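Little Kitchen Corner: the striped board, two ways

Oct 3, 2020

Welcome back to the gallery! I've been wanting to put up a page about the striped board ever since July, when I finished the Jastutberg set and people kept writing in to ask about the wood (and the spoon — so many of you love that spoon). It's a tiny page this time, just two pictures, but they're two of my favorites and I keep flipping between them.

A quick word on the whitewashed planks at the back. I like a wall with knots and cracks in it, and this one has plenty. The gray grain keeps everything calm, so the yellow and the blue get to do all the shouting.

1. Corn on the board

The toy corn is lying near the front left edge, with the steel bowl behind it on its dark fuzzy mat and the spoon set at a slant in the middle. I love how the light strips and the reddish-orange ones run side by side, and the clear acrylic lip finishes off the edge without hiding any of it.

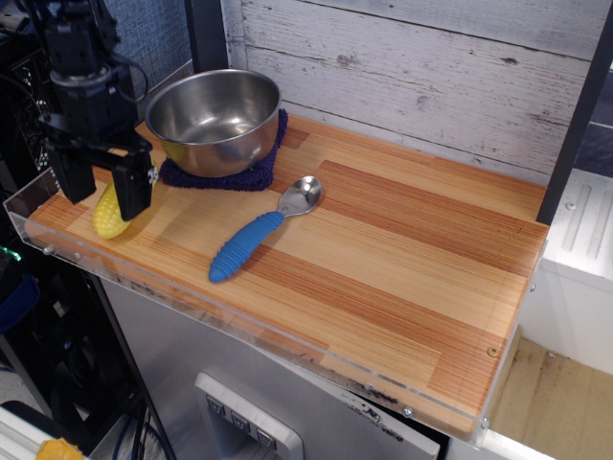
2. Corn in the bowl

Same bits and pieces, but now the corn is leaning against the inside of the bowl and the board feels so much roomier! I go back and forth on which one I like better. Today it's this one, mostly for the shine on the steel and that faint little shadow under the spoon. The chunky blue handle with its grip rings looks great against the warm wood, too. My sister-in-law wants a spoon just like it in green, so if you spot one, tell me.

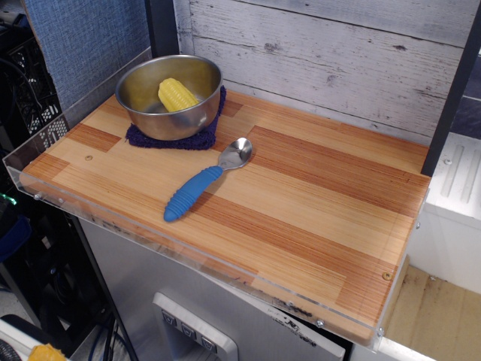
Toy corn in the steel bowl, blue-handled spoon alongside.

The Jastutberg page is still up if you missed it, and it has had 1,657 visits, which is wild for a page of pretend vegetables. Next up is the Zanik tea table — I have five pictures picked out and can't decide on the order. Comments are open as always!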